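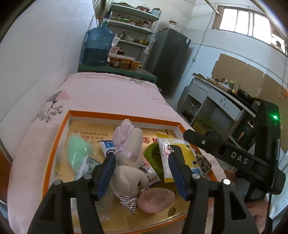 Small launch sites need published debris limits

Last updated: 4 July 2025

Skonitside flew three suborbital rockets in June. Each licence summary gives the payload mass and the closure area, 1,522 square kilometres of water, and stops there. The casualty estimate behind that area is withheld as commercial information.

I think this is wrong. A debris model is a set of assumptions about breakup altitude, fragment mass and wind. Change the wind profile and the footprint can move by kilometres. Fishing crews who lose a day to the closure have no means of checking whether it is too large or too small.

Lirnetti, the operator, argues that fragment tables would reveal its tank design. Perhaps some would. A binned table, with everything under 70 grams in one class, reveals very little - and it would let an outside analyst reproduce the result.

The regulator should publish the inputs with the licence, in a fixed format, before the closure notice is issued.

Aksel Gunnlaugsson

Comments

Bheki Moodley: Wind data is already public. The breakup model is the hard part.

Ruoxi Shi: What about the upper stage? Different footprint entirely.

Jinlong Lu: Agree on the format. PDFs are useless for this.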